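Clalavix Long Bread Basket: Review After Several Weeks of Use
Reviewed by Aaliyah MacLeod
September 20, 2022

I bought the Clalavix long basket in August to replace a round one that had started to come apart at the base. The round one took up too much of the table and never held a full loaf without the ends hanging over. I wanted something rectangular, washable, and plain enough to leave out all day. It has been in use at our house nearly every day, mostly for bread and rolls, sometimes for fruit.

Shape and size

It is a long rectangle with rounded corners, and the sides flare out from the base. The flare makes it easy to reach in and take a roll without scraping your knuckles. It also means the floor is smaller than you would guess from looking at the rim. A long sandwich loaf fits if you lay it flat. Two loaves side by side do not. Measure your shelf against the top of the basket, because I measured for the base and had to move mine to a different one.

The walls are high enough that small things sit below the rim. For a few dinner rolls that is fine. If you put one lemon in it, you will mostly see basket.

Weight

The listing says 345 grams. My kitchen scale says 350, which is close enough. It is light to carry with one hand when it is full of bread. Empty, it slides on a smooth tabletop if you bump it. I put two strips of shelf liner underneath and that took care of it.

The weave

The strands are woven on a diagonal along the sides, and the rim is a thicker twisted band that goes all the way around. Mine is the honey color. It also comes in gray and a dark brown, which I have only seen on the website.

The weave is tight. Large crumbs stay in the basket and fine ones work their way through, so I line it with a cotton towel. I have not had any loose ends or broken strands so far. The rim has held its shape, and that was where my old basket failed first. There was one rough spot on the underside when it arrived, and I trimmed it with nail scissors.

Cleaning

The care card says to wipe with a damp cloth and let it air dry. I also rinsed it once in the sink after a peach went bad in the bottom. It needed most of an afternoon on the rack before I was willing to put bread in it again. A soft brush gets flour out of the weave better than a cloth does. Do not put it in the dishwasher. The card is clear about that.

Compared with the others

I borrowed two baskets from my neighbor Rami Awad before deciding. The Prernum is the same general shape with straight sides. It holds more for its size but it is harder to clean in the corners. The Aoun has handles, which I liked, and a looser weave, which I did not. Crumbs went straight through to the table. If you carry your basket outside often, the handles might matter more to you than the crumbs.

What I would change

A fitted liner would be useful. Clalavix sells one for the round basket but not for this model. I wrote to ask, and a reply signed Fadi Smadi said there was no date for one yet. I would also like small feet on the bottom so it did not slide.

Would I buy it again? Yes, for bread on a table or counter. For storing potatoes or anything heavy, I would get something with handles and a stiffer base.

Model number: 2933
Color reviewed: Honey
Rating: 4 out of 5 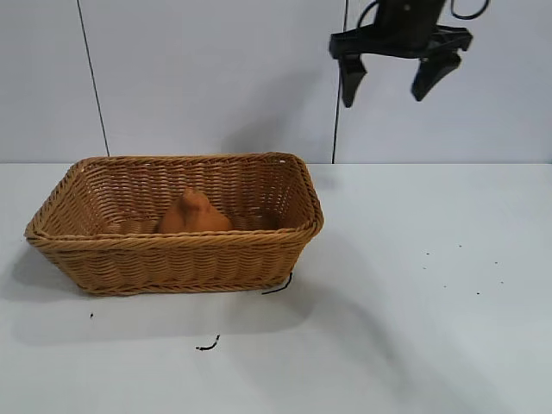

The long basket in honey, with the twisted rim and flared sides.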